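From: Guzmán
To: Fendik Linens Swap list
Date: 6/26/22
Subject: Re: Storing fleece with printed cottons

> I have a closet shelf 17 inches deep and everything ends up on it
> together, fleece throws, pillows, a couple of bags. The throws shed
> on the cotton. Do you all keep them apart or is that overkill?
> Also, does anybody wash fleece with pillow covers? The tag on mine
> is gone.

I keep them apart now, but only for storage. On the bed they sit together all day and I don't worry about it.

I sorted ours over two evenings. The fleece went into one zippered bag and the pillows into another, and the bags went on the shelf side by side. Stacking didn't work for me. The pillows at the bottom came out flat and needed a long turn in the dryer on low.

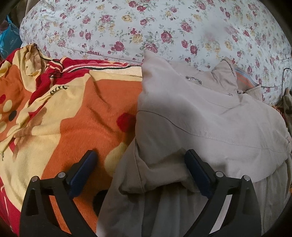 The rose print pillow and the orange, yellow and red fleece, before bagging.

The pillow is the one I am careful with. A pale background shows every bit of fuzz, and red lint is the worst. I go over it with a dry rubber glove, working away from the seam, and then shake it outside. Tape rollers work too but I go through too many sheets.

On washing, I would not mix them. Fleece goes in alone here, cold, inside out if it is something you can turn, no softener. Softener made an older throw of mine go slick and it never came back. Line dry if you can. For a throw with no tag I would assume cold and no iron. The pillow covers get their own load with the sheets.

If your red is new, wet a white rag, press it on a corner for a minute and look at the rag before you do anything else.

For bags, I used the Mitara ones in the large size. The zipper is stiff the first few times. A full-size throw fits if you fold it in thirds and then roll it. At 17 inches your shelf should take two of them lying on their sides, but measure with the bags full, they bulge.

I have one large bag left over, unopened, if you want it. I can bring it to the next swap at Fundora or leave it at the front desk there. Let me know by reply to me and not to the whole list.

Guzmán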